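Ticket 400 – memory not fully detected after board swap
Opened by: Seija Koskela
Site: Drorkville, bench 4
Status: closed, see last entry
Priority: was high, now normal

Original report
Swapped the server board over from the old Zestari chassis, all the memory came along with it. Board posts but reports less memory than is fitted. Second bank looks to be missing completely in the setup screen, first bank fine. No beep codes. Fans run up to full speed then settle. Need this back in Majimbun by end of January, they are running on the spare and complaining already.

Update, 8:40 am
Power off, both cords out, waited, held the button in. Reseated everything in the second bank. Pushed each module until both ends were down. Same result, second bank still not there.

Cleared the setup memory. Clock reset so I know it took. Same result.

Update, 9:25 am
Moved the modules from the second bank over to the first bank. All of them show up. So the modules are OK. Moved the first bank ones to the second, now those are the missing ones. Fault follows the slots. Did it twice becuase I mixed up the order the first time and didnt trust my notes. Used masking tape labels after that, should have done it from the start.

Question for Nuketance support (sent by mail, copied here): does this board turn off the whole second bank if one channel fails training, or should I still see the rest? The manual has a table on page 18 for population order but says nothing about what happens on a fault.

Update, 11:10 am
Reply from Nuketance. They say yes, it can drop a whole bank, and to look at the socket before blaming the slots. Memory lines go through the processor, so a bad contact or uneven pressure there can look exactly like dead slots. They asked if the cooler was tightened in the right order. I had done it going around in a circle – wrong, it should be crosswise, a bit at a time.

Cooler off, processor out, put aside in its tray. Cleaned the old paste off. Modules stay out too until I've had a proper look.

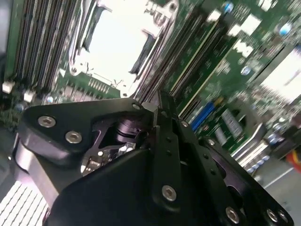 Went over the contacts with the loupe and a flashlight held low from the side. Easier to judge that way, straight overhead you get nothing but glare. Checked in rows, slowly. No bent ones that I could find. Did find a thread of lint near one corner, lifted it out with the plastic tweezers. Cant say if it was touching anything.

Then wiped the pads on the underside of the processor, lint free cloth and alcohol, left it to dry while I had lunch.

Update, 1:30 pm
Processor back in, frame closed. New paste. Cooler tightened crosswise with the torque driver, three passes. One module per bank only, to keep it simple.

Posts. Both banks show.

Update, 2:15 pm
Added the rest in the order from the manual. Full amount detected. Rebooted 11 times, cold and warm mixed, full amount every time. Started the overnight memory test.

Update, next morning
Test finished, no errors. Event log clean apart from my own power pulls.

Cause: either the cooler pressure or the lint, dont know which, fixed both in one go. Not going to take it apart again to find out.

To do
– print the tightening order and stick it on the inside of the bench 4 cabinet
– order more lint free cloths, box is nearly done
– old Zestari chassis still on the floor by the door, needs to go to recycling
– tell Majimbun it ships with the afternoon pickup, they should keep the spare until it has run a few days

Closing. Reopen under same number if the second bank drops again.
S. Koskela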